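Kitting small parts with two arms: are we there yet or still kidding ourselves?

Posted in: Shop Automation > General
Thread started August 14, 2025 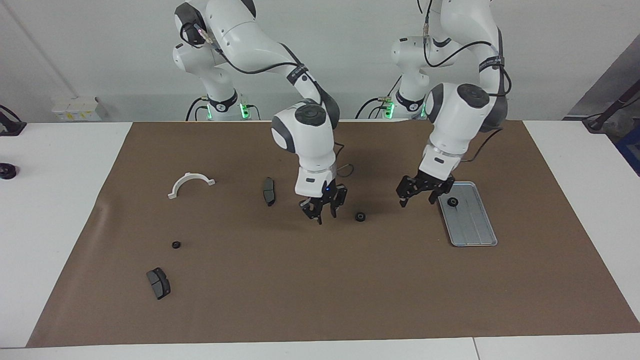
Brake pads, rings, a bracket and the tray, mid-job.

tindel_rat wrote:
Putting this up because the last thread on the subject went eleven pages without anyone looking at an actual bench. Task is the dullest one in any parts room. Stuff is lying on paper, stuff needs to be in a tray. My boss came back from a sales day at Zelidbridge convinced we can stop paying a person to do it by next May. I say no. Tell me why I'm wrong, or better, tell me why I'm right so I can print it out.

gasket_case wrote:
You're right. Next.

OK, longer version. Look at the two brake pads. One is flat and the other is up on its edge. A person doesn't even notice that. For a two-finger gripper those are two different jobs. The one on edge you can pinch across the thickness if you come down straight. The flat one you have to get around the sides of, and how wide does that thing open? If the pad is wider than the opening one way, you have to turn the wrist and grab it the other way. Fine, doable. Now write me something that does it every time with pads from three suppliers.

mrs_overtorque wrote:
Disagree with the gloom. Pads are easy. They're chunky, they don't bend, and you can drop one a quarter inch without hurting it. We've had a single arm loading castings for years and it doesn't care much how they land. The black rings are what would bother me.

gasket_case wrote:
The rings are worse, agreed. If those are rubber they squash, and on paper they skid. Dark gripper fingers coming down over a little black ring, too, so good luck to whatever is trying to see it at the last second.

tindel_rat wrote:
There's one ring in the tray already, up near a corner, and before anybody gets excited, a photo doesn't tell you who put it there. Could have been the arm. Could have been a thumb.

Lenka Tichý wrote:
I set up cells for a living so take this with whatever salt you like. I think you're all arguing about the wrong part. Grabbing one ring is fine. I can make an arm grab one ring all day. What costs money is the time between "picked it" and "knows it picked it". A person feels a miss right away. An arm with a plain gripper closes on nothing, or on a pinch of kraft paper, and may carry that nothing to the tray quite happily unless you built in a check.

We timed a job at Kuusk last year, mixed small parts into trays. The arm took 40 seconds a tray and the person took nearly 67. Sounds great for me. Then we added up the stops, and the person won the shift.

mrs_overtorque wrote:
Wait, the arm was faster per tray and you're using that as an argument against it?

Lenka Tichý wrote:
Yes. Per tray is the number in the brochure. Per shift is the number in the invoice.

bolt_bin_bob wrote:
ours stops twice a shift and the guy on the next machine walks over and hits the button. that's it. you people talk like a stop is a funeral

gasket_case wrote:
And what does your guy on the next machine cost, Bob? And what happens when he's at lunch?

bolt_bin_bob wrote:
it waits. it's a robot

Provier_fan wrote:
Two arms changes things though. With one arm you're stuck with whatever way the part landed. With two you can pick with the left, turn it, hand it to the right. Or one holds the tray still while the other loads it. That white half-round bracket with the tabs would be a good one for it, pick it up by the arch with one and square it up with the other.

tindel_rat wrote:
Could. Have you seen it done at a speed you'd pay for? Every handover clip I've been shown had a little "4x" in the corner. And a tray sitting at a bit of an angle, like this one, is one more thing it has to get right before the first part goes in. I'd bolt down a fixture and be done with it.

Provier_fan wrote:
If you bolt down a fixture you've also given up the whole point, which was that it copes with a mess.

Lenka Tichý wrote:
No, that's just good practice. Fix everything you can fix and let the clever part handle what's left. The customers who get burned are the ones who bought "it copes with a mess" and then gave it a mess.

mrs_overtorque wrote:
So what would you tell his boss?

Lenka Tichý wrote:
Ask Zelidbridge to run his parts, his tray, a full shift, no one from their side within reach of it. Pads flat, pads on edge, rings touching each other. Count the times a human steps in. If they want to pick the parts themselves, go home.

gasket_case wrote:
Rings touching each other, that's mean. I like it.

bolt_bin_bob wrote:
also throw in one oily pad

tindel_rat wrote:
Sent him the list, oily pad included. He wants to know if they can do it with clean ones first. I'll post when I hear back from Zelidbridge.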